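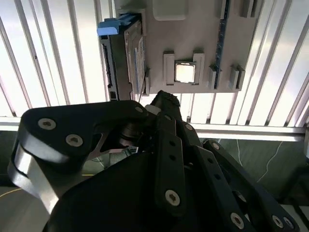 Last updated: 8/7/23

From: Bjarke Eskildsen
To: Stonville Home Computing list
Subject: Re: Slow desktop, more memory or replace?

Sunil Bandara wrote:
> My desktop has gotten very slow with more than a few browser tabs
> open. It has one memory module in it and one free slot. The shop on
> Plisari Street quoted me $210 to "service and upgrade" it, and the
> man there said I might as well buy a new one. I mostly do email,
> the family photos and our tax papers. Is it worth putting money
> into? Also, does the second module have to match the first?

Sunil,

I would not pay $210. Look at memory use first. Open the task manager, start the programs you normally have running, and leave it a few minutes. If memory sits near the top the whole time, a second module will help. If it stays low and the disk is the thing that's busy, then more memory won't do much and you should be looking at a solid-state drive.

On matching: it has to be the same type, so DDR3 with DDR3 or DDR4 with DDR4. The notch is in a different place on each, so the wrong one won't seat. Same size and speed is best but you can mix. The faster one will normally run at the speed of the slower one. I ran a mixed pair in my mother's machine in Hjaltested for 3 years with no trouble.

Check the manual for the most memory the board will take. I skipped that once and had to send a pair back to Stukon, who kept $25 for restocking.

When you fit it, shut down fully, pull the power cord, and touch bare metal on the case before you handle the module. Press on both ends until the clips close. It takes more push than you'd expect — if the machine beeps and shows nothing, it's usually not all the way in.

A used module should run you under $50. The photos ought to be backed up before you do any of this, on a drive you can unplug.

The tax papers too. Are you still on the old version of Windows? You mentioned it in October and I don't think you said what you decided.

Bjarke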